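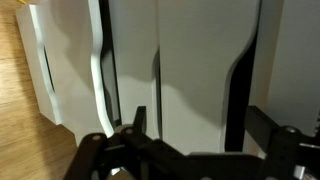 Figure 3. Upright panels standing side by side next to a wooden floor. The edges of some panels follow a curved profile, with dark gaps between them.

3.2 Panel shape and spacing

Storage furniture with curved uprights is harder to measure than the straight kind. The Pundgate survey covered 582 households and recorded the depth and height of each unit, but it treated every upright as a flat rectangle. For curved uprights like those in Figure 3 this gives a wrong value for the opening, because a wavy edge changes the usable width from top to bottom.

We measured each opening at 5 heights and kept the smallest value. Panels were coded as straight, single-curve or S-curve. Two coders worked separately and compared their sheets at the end of each home visit. Most disagreements were over single curves with a shallow arc — these were coded again from a paper tracing of the edge.

Light colors made the tracing easier. White and pale gray faces stand out against a dark gap, and the outline can be followed by eye even where part of the face is in shadow. Dark units in the Husar homes needed a lamp.

Floor type was noted as wood, tile or carpet. Units on carpet were measured from the base of the panel, as the pile hid the lower edge. The full coding sheet is given in Appendix B.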